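**Motorsport Operations, handout 6: supplier contracts**
Leen Daher

Read the Pintér and Onness agreements before class. Both teams lease engines. Pintér gets a rebuild every 800 miles and Onness every 600, so compare the cost per season first. 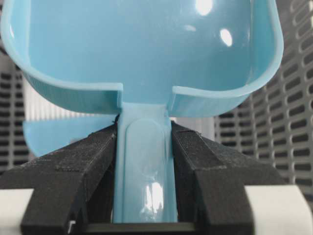 *Fig. 1. Light blue plastic scoop.*

Note who pays when a unit fails early. In the Floven contract the supplier covers it, but freight is on the team. Bring one page on which deal you'd sign for a 20-car grid.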